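Plinbridge Tenants and Buyers Group Questions Nullesen's "Verified Listing" Badge

PLINBRIDGE, June - The Plinbridge Tenants and Buyers Group today asked the listing site Nullesen to show what stands behind the "Verified" badge it sells to real estate agents. The group says it has read the terms twice and still can't find a promise that anyone visits the property.

Nullesen charges agents $700 a year for the badge. According to the company's own announcement, 3213 homes in the region now carry it.

"Verified by whom?" said Xiaoyan Duan, who chairs the group. "I asked that in an email and got back a brochure. The brochure says 'trusted' on every page."
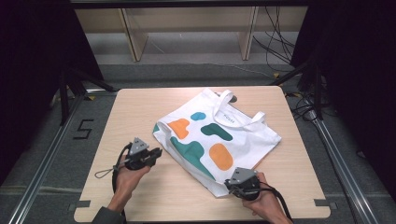
A printed canvas tote bag on a wooden tabletop.

The terms state that 2497 of the badged listings were "confirmed through agent-supplied materials." The group takes this to mean the agent filled in a form. Nullesen has not said how the remaining homes were checked.

Agents have doubts too. Bontu Hailu, a broker at Zitadetti, let her badge lapse in the spring. "My phone rang the same as before," she said. "They told me buyers prefer it. I asked to see the survey and I'm still waiting."
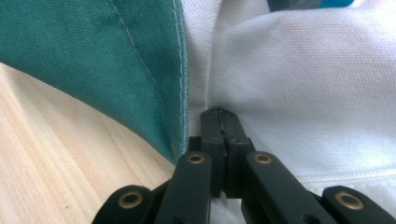

The group is also wary of Nullesen's plan to place badged homes higher in search results. A buyer who sorts by "best match" would see paid listings first, with a small gray note at the foot of the page. Dagim Tesfamariam, who reviewed the test version for the group, needed two tries to find the note.

The group is asking Nullesen to publish its checking steps, label paid placement beside each listing, and refund agents who were told that homes would be inspected. It does not expect a quick answer.

Contact: Yeshi Tilahun, Plinbridge Tenants and Buyers Group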